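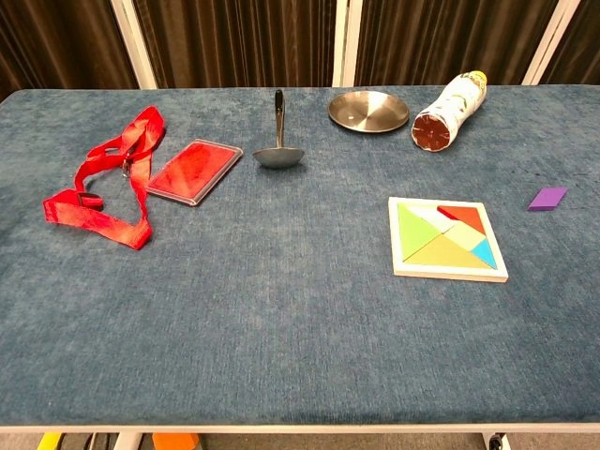 Opportunities > Student Projects > Open Calls

Posted in: Calls for Participants
May 23, 2024 — Huguette Beaulieu

The Trivudari Student Robotics Project invites applications for its next manipulation team at Brosemholm. There are 24 places, open to students in any department. Prior experience with robots is not required.

Members will program a robotic hand to handle everyday items on a tabletop, including a tangram puzzle with one piece left out of its tray. Each member is expected to attend two sessions a week and to keep a written log.
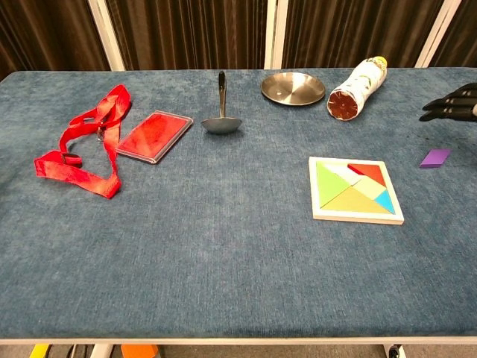 Ross MacAulay writes that the puzzle piece took up nearly all of his first term, and that he would advise applicants to ask for it early — the log matters more than the result.

Applicants should submit a one-page statement and the name of one instructor to Craig Urquhart, Project Office. Selected members will be notified in August.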